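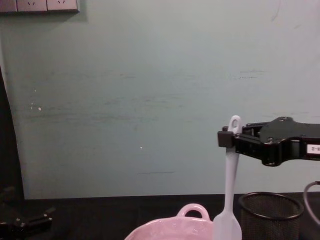
Cinzia Cocco asked at the start of the shift whether the arms would be doing the washing-up by June, and if so what she was meant to put on the rota for her people.

Told her no, not by June. Wrote the question down all the same, as it's the one the Tindall kitchen will want answered before anything else.

Bench notes, prep utensils, Vasbridge unit

Task for now is one utensil between the bowl and the mesh pot. Right arm does the work, left arm stays parked. White spatula, held near the top of the handle. 42 runs before the break, 101 after. Nothing changed in the grip settings between the two sets.

Trolell's software still wants a person to confirm each start. Adelmo Galli did the confirming this morning and found it more tiring than handling the utensils himself. He can't look away and there's nothing for his hands to do. We moved to swaps every half hour, which he preferred. Should go in the staffing note: minding an arm is a job and needs its own breaks.

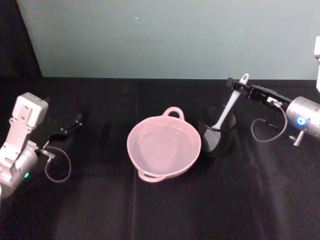 Pink bowl, spatula and pot on the black cloth, right arm gripping.

Things that came up over tea:

The Onotex line staff currently set out utensils in whatever order suits them. The arm needs the pot and bowl put back in the same area each time. Cinzia thinks the evening crew will resent being told where to leave a bowl by a machine. I'd sooner mark up the cloth than write another instruction sheet.

Adelmo wants to know who gets called when it stops at night. At present that's me. Can't stay that way.

Pay grade for whoever minds the arm is still open. Cinzia is raising it with Tindall, and I've said I'll give her the run counts and the list of stops to take with her. 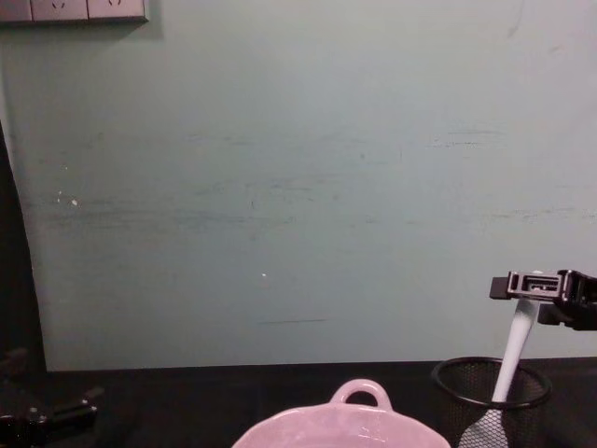 Still to do

1. Same task with the pot and bowl swapped over.
2. Write up the 3 stops from the second set. Adelmo has the times on his sheet.
3. Draft the night call list, with two names on it besides mine.
4. Ask Trolell if one confirmation can cover a batch of runs.
5. Tape for the cloth. The roll in the drawer is finished.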